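Bread basket

A bread basket is a shallow, open container used to hold bread, rolls or similar foods at the table. Most are round or oval and are woven from willow, rattan, cane, straw or a plastic strand made to look like one of these. Bread baskets are used in homes, cafés, hotels and canteens, and the same shapes are sold for fruit, eggs, post and keys.

Terms

The word wicker refers to the way an object is made and can be used whatever the material. Rattan is the stem of a climbing palm, and cane is usually the outer skin of that stem, cut into strips. Strands made from plastic are sold as synthetic rattan, poly rattan or resin wicker. In older English trade lists a shallow basket of this sort may appear as a bread tray or table basket.

Construction

A round basket is begun at the base. The maker lays two small groups of rods across each other and binds them together, forming what is called the slath. The rods are then opened out to form spokes, and a thinner strand, the weaver, is passed over one spoke and under the next. The spokes move further apart as the work grows, and extra ones may be added to keep the weave tight. In a deep basket the spokes are bent sharply upwards and become the stakes of the side wall. In a bowl-shaped basket there is no sharp turn and the side rises in a gentle curve.

The rim, or border, is worked last. Plain borders are made by tucking each stake behind its neighbours. Plaited borders take longer and use more material, but give a thick edge that is comfortable to hold.

Materials

Willow was the usual material in much of northern Europe. It is soaked before weaving and shrinks a little as it dries. Rattan came into wider use through imports and is more even in thickness. Synthetic strands do not need soaking and can be washed in water with a mild soap, and for this reason they are common in catering.

A small basket works at Clernach made table baskets in willow and later in synthetic strand. Its last printed price list gives 94 patterns, of which the round bread basket was sold in four widths. The largest measured 348 mm across the rim. The basket maker Yuzuki Ueda, who trained at Clernach, later taught round-base weaving at Workcombe, where a course is held each November.

Use at the table

Bread baskets are often lined with a cloth or paper napkin, which catches crumbs and keeps the bread from drying out. They may be set down beside a flat tray used for butter, cups or cutlery.
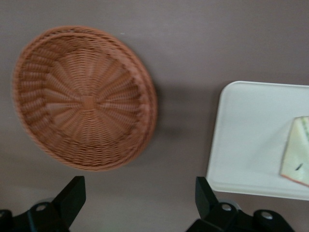

A shallow round basket in synthetic rattan with a braided rim, beside a white tray.

Care

Loose crumbs are shaken out or removed with a dry brush. Natural materials may be wiped with a damp cloth and should be dried away from direct heat, as they become brittle. Baskets can be stacked, though heavy stacks flatten the curve of the lower ones.

See also

Basket weaving
Rattan
Serving tray
Trug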